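Aground at Stakcombe

Print this post | E-mail this to a friend

November 21, 2024

The coaster that went on the sandbar off Stakcombe is the Troltitz, and she is still there as I write. I walked out to the point this morning to have a look. She is sitting nearly upright with her bow towards the old lifeboat slip, and from the path you would think she had anchored a bit close in.

She was carrying 1493 tonnes of animal feed. None of it has gone in the water, according to the harbour office, and the fuel tanks are sound. A boom has been put round her all the same. It looked to me as if the western end had drifted, but there was a workboat heading that way when I left.

Margit Sárközi, who was on the early ferry, told me the lights were plainly in the wrong place when they came past the outer buoy. The ferry skipper called it in and was told the coastguard already knew. There were seven crew on board and they all stayed on board. One had a cut hand.

The first attempt to pull her off was on the morning tide, with one tug. The line was made fast, the tug took up the strain for 3 quarters of an hour and she moved a little at the stern and then stopped. They have sent for a second tug, the Goodall, which has to come round from the other side of the headland. The tides are dropping off now, so if tomorrow's doesn't do it they may have to take some of the cargo out first. That means a barge and a crane, and I don't know where you would get either at short notice.

The bar has moved. Anyone who fishes here will tell you that. I have the harbour soundings from January and they show it 103 metres further east than the printed chart has it. Notices went out to the yacht club and the local boats. Whether they reach a ship that calls here twice a year is a question for the inquiry, and I would like to see it asked. Efua Amissah wrote to the harbour board on the same subject in the spring and had a polite letter back saying the buoyage was under review.

I am not going to guess at what happened on the bridge. There has been plenty of that in the Stovevex café already, most of it from people who were in bed.

The point path is open but the car park is full, so leave the car by the church. Please keep dogs off the slip while the boom crew are using it. The afternoon ferry is running to the usual times, going the long way round, and it gets in a bit late.

I'll put up another post after the next tide.

Print this post | E-mail this to a friend

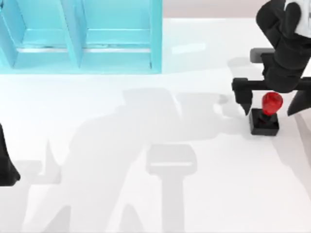 White tabletop with a light cyan shelf unit and a black robot arm (computer render)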